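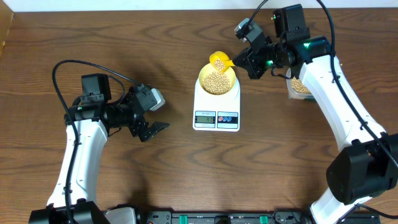

Eirini reckons the drip on the Fivitz comes from the wand seal and wants the pump left alone. Fine. I had the pump half out by the time she mentioned it.

12/3/20

Backpack sprayers, leak and output check, cont'd. Plain water only until the Plarkus hose tails arrive, on order since October and presumably walking here.

Fivitz: fan nozzle, low pressure, 594 mL in the jug for a one-minute run. Repeated it, same colour nozzle, same figure, which made me suspicious of the jug. Jug is fine.

Arach: 138 mL, then a sulk. Filter basket full of what used to be seaweed concentrate. Rinsed, refitted, not yet rerun. Whoever put it away without flushing has my handwriting on the tag. 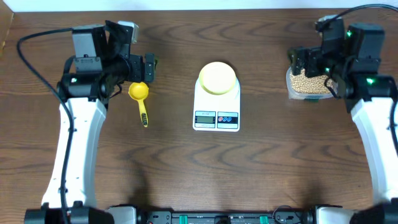

Could we please stop calling the Arach a write-off before it's had a new diaphragm, Kokkinos writes in the margin, and also the lance O-rings are in the drawer marked Fahmy. They are. So are three perished ones, kept for sentimental reasons.

Fitted new O-ring to the Fivitz wand, smear of silicone grease. No drip at the trigger. Pump back in – one washer left over, origin disputed.

To do: rerun Arach, chase hose tails, label the weedkiller tank so it never goes near the tomatoes again.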